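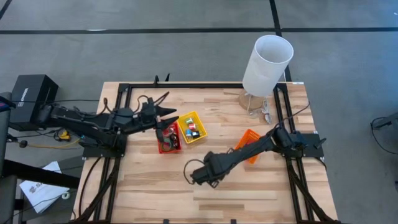
Right arm fault, basket sorting, February

Afternoon run, 2:40 pm start. Me on the stop button, Xiaoqing on logs.

Right arm dropped out mid reach over the orange basket. No warning on screen, then "bus timeout" and the joints went soft. Forearm sagged toward the table. Hit stop, left arm held fine. No damage to the baskets or the lamp, one scuff on the butcher block that might be old.

Suspect the cable at the right gripper. It hangs in a loop off the side and rubs on the wood when the arm works low near the front. Wiggled it by hand with power on (dont do this, Ladi was right to yell) and got the timeout back 2 times.

Checked:
- supply voltage ok at the right arm
- swapped configs with left, fault stays on the right
- timeout was set to 200 ms, raised to 300, still trips, so put it back

Not checked: connector under the gripper cover. Need the small hex key, Imeck bench has it.

Safety thing. On a comm loss the arm should hold position and it doesnt, it goes limp. Ladi Ugwu says the Tarnis build had the same default and somebody changed it there. Find out where. Until then no hands over the table while the arms are live, even for resetting baskets.

To do: strap the loop back along the forearm with enough slack for full wrist roll, reseat connecter, then 600 slow cycles with nothing in the gripper. Xiaoqing has the log saved under Dustance, file name ends in _drop.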